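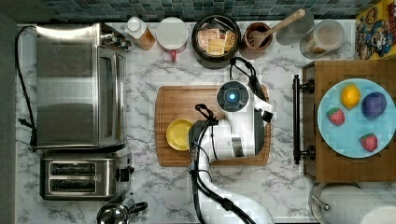 # Lallora Counter Set

Lallora is a small collection of notes and labels about kitchen counters: what stands on them, what lies on top of what, and where people expect to find a thing when they need it. This file explains the folders, the label rules and the known problems. Please read at least the part "Label rules" before you open the tables, because some words are used more narrowly than in daily speech.

The current version has 2242 labeled items. The earlier version, called Tarby, is still in the `old/` folder. It should not be mixed with this one – the names of the groups changed between them.

## What is in the folders

- `items/` – one table per counter, one row per item
- `places/` – the list of place names (back row, left side, board, tray and so on)
- `relations/` – pairs of items, for example "plate on board"
- `words/` – the word list, with plural forms and accepted synonyms
- `old/` – the Tarby tables, kept without changes

All tables are plain text with commas, in UTF-8. A row that starts with `#` is a comment and can be skipped.

## How a counter is divided

We divide each counter into four zones. The names are always given from the point of view of a person who looks toward the wall.

1. **Back row.** Things that stand along the backsplash. On the marble-patterned counter this is the longest list: a small bottle with a white cap, a white mug with a red handle, a dark pot with flat packets, a terracotta-colored cup with a slotted spatula, a tumbler, a glass jar and a cereal box.
2. **Appliance side.** On the same counter it is the left side, with the toaster oven, the two-slot toaster and the kettle.
3. **Work area.** The middle, normally where the cutting board lies.
4. **Serving side.** Trays, and plates which stand on trays.

If an item lies on the border of two zones, it belongs to the zone where its larger part is. If this is still not clear, write `border` and leave the zone empty.

## Label rules

**Toaster and toaster oven are two different words.** In Tarby both were written as "toaster" and this made a lot of confusion. Now the one with bread slots is `toaster` and the box with knobs is `toaster_oven`.

**Toy food is labeled as toy food.** The lemon, the plum and the two strawberries on the light blue plate are `toy_lemon`, `toy_plum` and `toy_strawberry`. Do not shorten these to the fruit name. A person who searches for fruit can join the two groups later with the word list.

**Contents are labeled only when they are sure.** The glass jar holds something pale that can be a grain or a powder, so its content is `dry_unknown`. The packets in the dark pot can be tea or seasoning, so they are `packet_flat`. The liquid in the small bottle is `liquid_amber`. We prefer a dull label to a wrong one.

**Holders and what they hold get separate rows.** The cup is one row, the spatula is another row, and the relation `in` connects them. The same is done for the pot and its packets.

**Plates get a color.** We have too many plates to call them only "plate". The yellow one on the cutting board is `plate_yellow_small`, and the one on the tray is `plate_blue_light`.

**Tray and board are not synonyms.** A tray has a handle or a raised edge for carrying. A board is for cutting, even if it has a groove and somebody serves cheese on it.

## Relations

Only three relations are used: `on`, `in` and `next_to`. The first two are written at every level, so a toy lemon is `on` the light blue plate, and the plate is `on` the tray. We do not write that the lemon is on the tray. If you need this, you can follow the chain.

`next_to` is written only inside one zone, and only between direct neighbors. For the back row it is read from left to right.

## Checking

A sample of 500 rows was read a second time, with the first labels hidden. There were 40 differences. Most of them concerned `next_to`, and several concerned the difference between cup and mug. After this we added one rule: a mug has a handle, a cup in the back row does not need one.

The relation tables were sorted with Drasia, our small sorting script. It removes doubled pairs but it does not repair wrong spelling, so please check new words against `words/` first.

## Known problems

- Cords of appliances are labeled in some tables and missing in others.
- The word `pot` covers both cooking pots and pots which only hold things.
- Vaněk, the second word list, has Czech names for each item, but the plural forms are not finished.
- Color names for wood are not reliable. "Light brown" and "brown" were used by different people in different ways.

## Adding a counter

Copy `items/template.csv`, give it the next free number and fill the back row first, then the other zones. Please send no more than 100 new rows at one time, with a short note about any word you were not sure of.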